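Pamix — Garras y efectores finales
Célula de cortinas y textil ligero: puesta a punto y mantenimiento de la garra de dos dedos

Referencia de conjunto: 2,139
Control de célula: Vulavley
Recambios: Zimholm

La garra se suministra con dos conjuntos de dedos articulados y cámara de muñeca. En esta configuración trabaja sobre cortina de lino de trama abierta, colgada junto a ventana. El tejido cede antes de ofrecer resistencia, por lo que el umbral de contacto se ajusta con la propia tela y no con el bloque patrón.

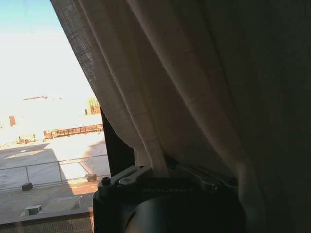 Para el ajuste, llevar los dedos al pliegue a velocidad reducida y cerrar hasta que el tejido quede retenido sin tirar del riel. Anotar el valor en la ficha de la célula. Si la tela se desliza, subir la fuerza un escalón y repetir desde la posición de espera — nunca corregir con la garra cerrada.

La exposición de la cámara se fija en manual. Con sol bajo de frente, el modo automático oscurece el lado de la tela y se pierde el borde del dobladillo. El perfil Magyar guarda dos exposiciones, mañana y tarde; el cambio se hace desde el menú de visión.

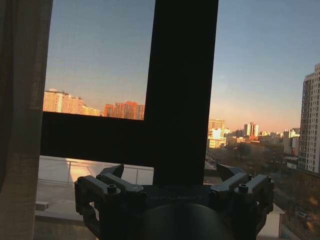

Mantenimiento cada 1,000 ciclos:
Aspirar hilos y pelusa de las articulaciones con los dedos abiertos.
Comprobar el apriete de los tornillos de las bieletas.
Revisar el filo de las puntas con un retal de lino; si engancha, sustituir ambas.
Limpiar la lente con paño seco.

Tras cambiar las puntas hay que repetir el cero de apertura. El juego de recambio (posición 43 del despiece) incluye puntas y tornillería. No se sirven puntas sueltas.

Plazo de entrega del juego: consultar. Pedidos recibidos el lunes antes de las 12:00 salen el mismo día.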